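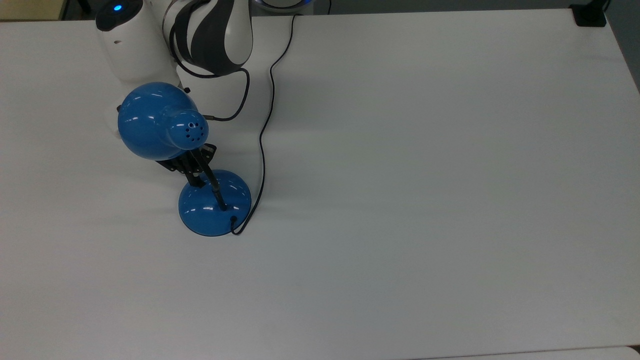 Blue desk lamp, gripped at the neck

Is the Lepik podcast feed dead or just slow?

Sturner77
I've followed the Grornusent rewatch show since episode 9. They said the season two commentary would be out in October, and it's now 29 Oct 2026 with nothing in my app. The site says "new episode soon" -- it said that in spring too. Has anyone got it, or is this another paid-tier thing they're not admitting to?

prulldale_fan
Refresh the feed. Works for me.

tapehiss
Refreshing won't do it if you're on the old feed. Lepik moved hosts and the old address stops at episode 90. Delete the show, then add it again from the link on their contact page, not the one in the sidebar. I got the commentary that way, all 19 minutes of it. They promised a full-length one, so I wouldn't pay for anything yet. The sound drops out near the end as well, and my email about it has had no reply.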